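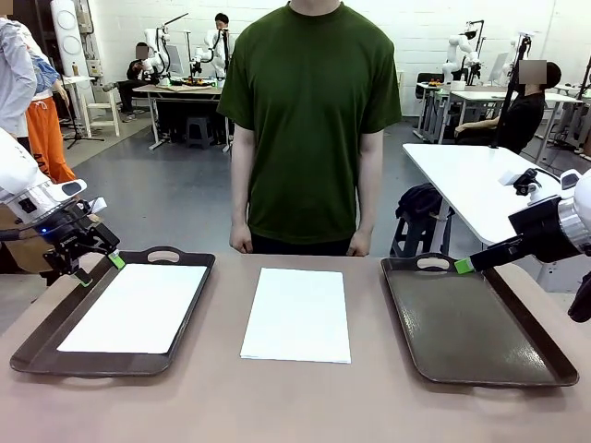 Poltano im Test: Abstimmungssoftware für Ortsverbände und kleine Parteien

Wer in einem Kreisverband schon einmal eine Kandidatenaufstellung mit vier Wahlgängen mitgemacht hat, kennt das Problem. Die Auszählung dauert länger als die Vorstellungsreden, und gegen Mitternacht ist die Hälfte der Stimmberechtigten auf dem Heimweg. Programme für digitale Abstimmungen versprechen seit Jahren Abhilfe. Wir haben Poltano in unserem Verband von Oktober bis Dezember eingesetzt, zuerst im Vorstand, dann auf zwei Mitgliederversammlungen.

Einrichtung

Poltano läuft im Browser, eine App gibt es nicht. Der Verband legt ein Konto an, lädt die Mitgliederliste als Tabelle hoch und bestimmt, wer die Versammlungsleitung und wer die Zählkommission stellt. Beide Rollen sind getrennt, und das lässt sich auch nicht umgehen. Beim Hochladen der Liste meckerte das Programm über doppelte E-Mail-Adressen. Bei uns betraf das vor allem Ehepaare mit gemeinsamem Postfach. Wir mussten 27 Einträge von Hand korrigieren, ein Abend Arbeit. Umlaute und Akzente wurden richtig übernommen, was beim Vorgänger Prasix nicht der Fall war. Dort stand unsere Schriftführerin Ludmila Vaněk zwei Jahre lang mit einem Fragezeichen im Nachnamen.

Die deutsche Übersetzung ist brauchbar, stellenweise holprig. Der Knopf zum Schließen eines Wahlgangs heißt »Abstimmung verlassen«. Bei der ersten Probe im Vorstand hat ihn niemand gedrückt, weil alle dachten, man werde dann abgemeldet.

Abstimmen

Zur Auswahl stehen einfache Mehrheit, absolute Mehrheit mit Stichwahl, Blockwahl für Beisitzer und eine Rangfolgewahl. Bei Stichwahlen übernimmt das Programm die beiden Erstplatzierten automatisch. Bei Gleichstand auf dem zweiten Platz hält es an und verlangt eine Entscheidung der Versammlungsleitung. So steht es auch in unserer Satzung, andere Verbände müssen das prüfen.

Jedes Mitglied bekommt am Einlass einen Zettel mit einem Code. Der Code gilt für den ganzen Abend und wird beim Verlassen des Saals an der Anmeldung gesperrt. Auf dem Telefon erscheinen dann die Namen der Bewerber in alphabetischer Folge, wahlweise in der Reihenfolge der Vorstellung. Die Schrift ist groß genug. Ein Mitglied, das versehentlich falsch tippt, kann die Eingabe bis zur Bestätigung ändern, danach nicht mehr.

Im Oktober hatten wir einen Wahlgang mit fünf Bewerbungen für den Vorsitz. Das Ergebnis stand eine Minute nach Schließung fest. Mit Papier haben wir für vergleichbare Wahlgänge sonst eine gute halbe Stunde gebraucht, und dann wurde meist noch einmal nachgezählt. Die Pause fehlt allerdings. Zwischen den Wahlgängen wurde früher geredet, und mancher Bewerber hat in dieser Zeit seine Kandidatur zurückgezogen. Miloslav Vrabec, bei uns seit vielen Jahren in der Zählkommission, hat deshalb beantragt, vor jeder Stichwahl zehn Minuten zu unterbrechen. Der Antrag wurde angenommen, über Poltano.

Geheime Wahl

Das ist der heikle Teil. Für parteiinterne Wahlen gelten andere Anforderungen als für die Aufstellung von Bewerbern zu öffentlichen Wahlen, und Poltano weist beim Anlegen eines Wahlgangs auch darauf hin. Wir haben das Programm nur für Anträge, Meinungsbilder und zur Vorauswahl benutzt. Die Vorstandsämter wurden anschließend schriftlich bestätigt, mit Stimmzettel und Urne. Wer sich den Papierweg ganz sparen will, sollte vorher mit der Landesgeschäftsstelle sprechen.

Laut Handbuch werden Code und Stimme getrennt gespeichert. Überprüfen konnten wir das nicht. Nach jedem Wahlgang erhält man eine Prüfnummer, mit der man nachsehen kann, ob die eigene Stimme in der Zählung enthalten ist. Den Inhalt der Stimme zeigt die Seite nicht an. Von dieser Möglichkeit haben auf der zweiten Versammlung 17 Mitglieder Gebrauch gemacht, ohne Beanstandung.

Protokoll und Export

Das Protokoll kommt als PDF oder Textdatei. Es enthält Uhrzeit, Zahl der ausgegebenen Codes, abgegebene Stimmen, Enthaltungen und Ergebnis. Ungültige Stimmen gibt es technisch nicht, die Zeile steht trotzdem da, immer mit einer Null. Für Änderungsanträge fehlt eine Gegenüberstellung von alter und neuer Fassung. Trulus, das wir im Vorjahr einmal ausgeliehen hatten, kann das besser, ist dafür bei Personenwahlen umständlich.

Kundendienst

Zwei Anfragen, beide per E-Mail. Die erste zu den doppelten Adressen wurde am selben Nachmittag beantwortet. Die zweite ging um 19:40 Uhr während einer laufenden Versammlung hinaus, weil sich die Anzeige auf der Leinwand nicht mehr aktualisierte. Antwort kam am nächsten Morgen. Geholfen hat uns das Neuladen der Seite. Eine Telefonnummer für Versammlungsabende gibt es nur im größeren Tarif.

Preis

Der kleine Tarif kostet 598 Euro im Jahr und reicht für Verbände bis 1000 Mitglieder. Die Zahl der Versammlungen ist nicht begrenzt. Einzelne Abende lassen sich nicht buchen, was für Ortsverbände mit einer Jahreshauptversammlung und sonst wenig Terminen schade ist. Mehrere Ortsverbände können sich ein Konto teilen, wenn der Kreis als Vertragspartner auftritt. Die Kündigungsfrist beträgt drei Monate.

Was man sonst braucht

Ein stabiles WLAN im Saal und ein paar Leihgeräte für Mitglieder ohne Smartphone. Bei uns wurden die Leihgeräte von der Anmeldung ausgegeben und gegen Unterschrift zurückgenommen. Dazu eine Person, die nur die Technik betreut und keine andere Aufgabe hat. Und Stimmzettel in Reserve, falls das Netz ausfällt.

Bewertung

Plus: schnelle Auszählung, saubere Rollentrennung, ordentliches Protokoll, Stichwahlen ohne Handarbeit.
Minus: holprige Übersetzung, kein Einzeltarif, abends kein Kundendienst im kleinen Tarif, keine Textgegenüberstellung bei Anträgen.

Vier von fünf Punkten. Wir haben um ein Jahr verlängert.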